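Bullpen charts, second half

September 17, 2023

The Clanis season is over and the scorebook is closed, so I have gone back through my pitching charts for the home games. I keep these on paper during play and type them up the same night. The method has not changed from last year: one row per plate appearance, with the count, the last pitch, the result, and the inning. I do not chart pitch type for relievers. From the third-base side I can't tell a slider from a short curve with enough confidence to write it down.

The usable set is 117 plate appearances against the bullpen. Intentional walks are left out. So is the rain-shortened game with Tukeck, where the sheet was unreadable after the fifth inning.

The main thing I wanted to check was first-pitch strikes. Of those plate appearances, 84 began with a strike, counting fouls and balls put in play. That is a little under 72 percent, a better rate than I expected from a group that looked wild in the spring. Walks were concentrated in the late innings against Flondonitz and Rennie, both of which take a lot of pitches and foul off the borderline ones.
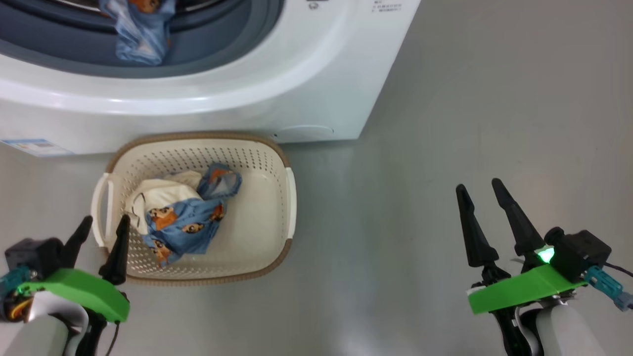

Does a first-pitch strike matter as much for a reliever as it does for a starter?

It matters more in a single inning, where one walk uses up most of the room for error, but the effect is hard to measure because relievers often come in with runners already on base.

Inherited runners are the weak part of these charts. The official box score charges the run to the pitcher who put the runner on, and I have followed that. It makes the second reliever of an inning look better than he was. Next season I will add a column for base state at entry and mark each inherited runner as scored or stranded.

One other change. I have been logging a foul bunt with two strikes as an ordinary strikeout, and it should have its own code. There were few enough that the totals above do not move, but it muddies the swinging-strike column. I have corrected the typed sheets and left the paper ones alone.

Starters are next. Those sheets run longer and 8 of them still need to be typed.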